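Skaken vs Zarov – needle driver jaws, gallery

Last updated: November

Search this gallery Go

Quick dump of pictures from the jaw comparison, the long writeup is coming when I have the force plots cleaned up. Two jaw sets on the same pair of arms, same pad, same dark braided thread, running straight interrupted stitches on short cuts. Skaken are the stock jaws. Zarov are the narrower ones we got in spring and kept not having time for. Controller is the Dotamex box, old firmware. The new one changes the grip ramp and I didnt want two things moving at once.

Cameras: one fixed over the workspace plus a small one on each wrist. 4 pictures here, not in any order.

Things I was looking at: does it hold the thread without chewing it, does it let go when told, and how much wrist travel you burn getting round a knot. Speed, not really. Everybody gets faster by the second row anyway and that tells you about the operator, not the jaws.

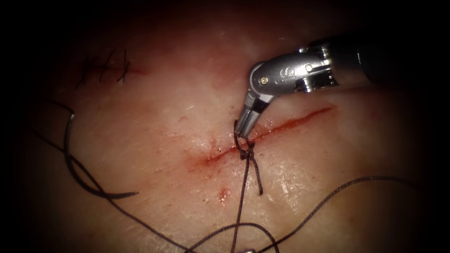

Grip on thread close to the knot is where the two sets split. Skaken has the coarser teeth and you can be sloppy about where you grab. Zarov wants the thread near the tip, square on, otherwise it rolls. Once it's square it's fine – pulls were clean up to the limit we set. Grip command was 1000 counts on both sets. Tried lower on Zarov in the warm up and it slipped a lot, went back up.

Fraying: some with both. Braided thread does that and I'm not going to pretend I can rank them on it from one pad.

Release was the annoying one. Skaken opens wide and quick, sometimes too wide, and catches the loop you just made on the way out. Zarov opens less so it catches less, but twice I had to open again to get the tail to drop. Could be dried gunk in the pivot. Cleaned it after, havent rerun.

Pads are the Lương ones, the soft kind. They tear if you pull up instead of along. Buy more than you think you need.

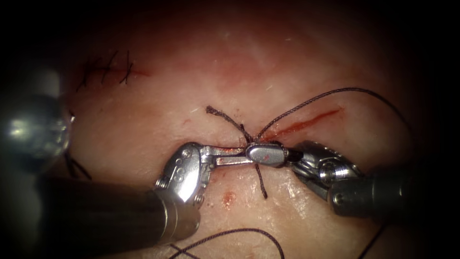 Handing thread from one arm to the other: practised this more than anything else and it's still the slow part. With both wrists low and coming in from opposite sides you run out of roll before you run out of thread. Parking one arm higher helps. So does a shorter tail, obviously, but then you're regrabbing on the second throw.

Backlash check before and after, both arms. Small change on the left, nothing on the right. Left was the older cable set so I'm not putting that on the jaws. Will swap the cables and look agian.

Controller notes for whoever asks. Dotamex ran the whole session without a fault, log file is 1955 lines and nearly all of it is the heartbeat. Motion scaling left alone the whole time. Latency felt the same with either jaw set, no surprise, they're just metal. One odd thing – wrist roll readout jumps near the end stop, the arm itself doesn't move. Reported it.

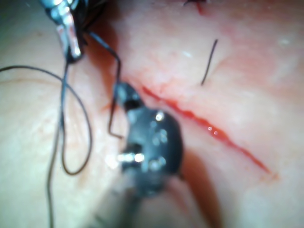 Wrist cams next. Wanted to know if the close view is worth the extra cable and the extra weight. Short answer yes for knots, no for everything else. Going in for the thread you get a really nice look at which side of it the jaw is on, the fixed camera just can't give you that when the wrist is in the way. But focus is set for one distance and the instrument sits closer than that, so your own jaw is soft and the tissue behind is sharp. Got used to it. Some people won't.

Also shiny parts. Anything polished blows out under the bright light and the auto exposure goes hunting. Locked exposure, better. Matte finish on the housings would be better still, I've asked for a quote on a coated pair.

Depth from the wrist view alone is poor. The shadow helps more than you'd expect, I ended up steering by it when coming down on the pad. Fixed camera on the big monitor, wrist view small in the corner, thats the layout I'd start people on. 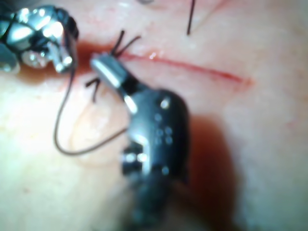

Wrist cam. Two short tails at the left end of the cut, long loop of thread lying across the pad.

Where it stands: Skaken stays on the arms for teaching, it forgives more. Zarov for the fine thread, once I know whether the release thing was dirt or design. Next up is the same rows with new firmware, then a curved cut, which these jaws have not been near yet. Force plots go on the writeup page, not here. If you need the raw video ask, the files are big and I'm not putting them on this server.

Get new galleries by email. Enter your address Subscribe

This site uses cookies to remember your settings. OK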